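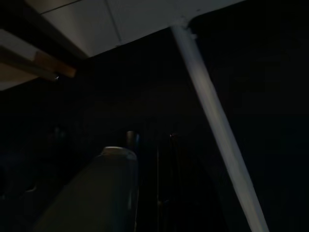
Low down in the unpacking room at Eltar, looking up at a pale grey panel and a slanting white pole.

Most of what comes into Eltar's workshop in Panach arrives in a box inside another box. The firm repairs and rebuilds small electrical units, and before any of that can start someone has to unpack the parts, check them against the order and deal with what is left. For the past four years that has been the job of the stores supervisor, who asked us not to use her name. We met her in the unpacking room shortly before the morning break.

She came to it from a shoe warehouse, where she had worked for 19 years. "Shoes are easy," she says. "A lid, some tissue, a pair of shoes. With parts you get foam, bags, trays, wire ties, leaflets in nine languages. The part itself can be the smallest thing in the box."

On a normal week the room takes in around 300 parcels. They are opened at the table, and the packaging stays there until the order has been checked. She is firm about that.

"I don't let people put anything in the bins while they're still unpacking. It looks dreadful, I know. Visitors come in and think we've given up. But we lost a bag of connectors in my first month, and they'd gone out with the cardboard. I had to ring the supplier and tell them it was our fault."
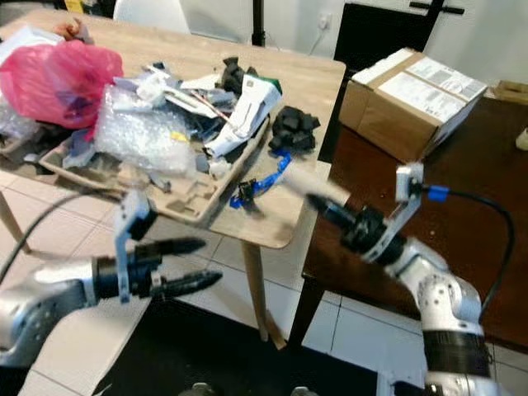
The wooden table before sorting, with bubble wrap, a moulded pulp tray and black foam among the packaging.

When the order is ticked off, the sorting begins. She starts with whatever takes up most room, usually the bubble wrap. If it is still sound it is folded and put on a shelf for outgoing work. Pulp trays are stacked if they match and go in with the card if they don't. Torn boxes are flattened. Plastic bags go together in one sack – she doesn't separate them by colour, although a former colleague did.

"He had a sack for pink ones. The pink bags are often anti-static, so you can use them again for boards, and he was right to keep them apart. I just look at each one. If it's been screwed up into a ball it's no use to me."

Foam is the part she likes least. Eltar buys many of its housings from Plattner, a supplier on the coast, and they used to come packed in loose pieces that she describes as "getting into your sleeves". She wrote to them in August and asked for solid blocks, and the next delivery had them. The better blocks are kept and cut to size for sending out repaired units.

"They still won't all go in a bag neatly. You end up with a heap at the end of the table and you think, I'll do that last. Then you do it last."

Small things get a check of their own. Before the scraps are swept off she goes over the tabletop by hand, from back to front, feeling for ties, plugs and short lengths of wire. Anything with a connector on it goes into a tub, whether or not she knows what it belongs to. The tub is emptied when the repair bench has had a chance to look through it.

Then she gets down on the floor. "I look up from underneath as well as down. Tape sticks itself to the underside of things, and you find leaflets wedged in where a leg meets the top. I check under the shelves too. People laugh at that, but I've found screws stuck to tape more than once."

Last winter the firm tried a sorting rack called the Prollolis, with 24 trays on a wheeled stand. It lasted a few weeks. She says there was nothing wrong with it, but it stood between the table and the door, and everyone walked round it with their arms full. It now holds labels and printer paper in the office.

Asked what she would change, she does not want a bigger table. "You'd fill it. I'd like a second window, and I'd like suppliers to use less tape. One strip will hold a box shut. Some of them wrap it round like a present for a child they don't like."

The break bell went while we were talking. She had two parcels left to open and said she would do them after her tea.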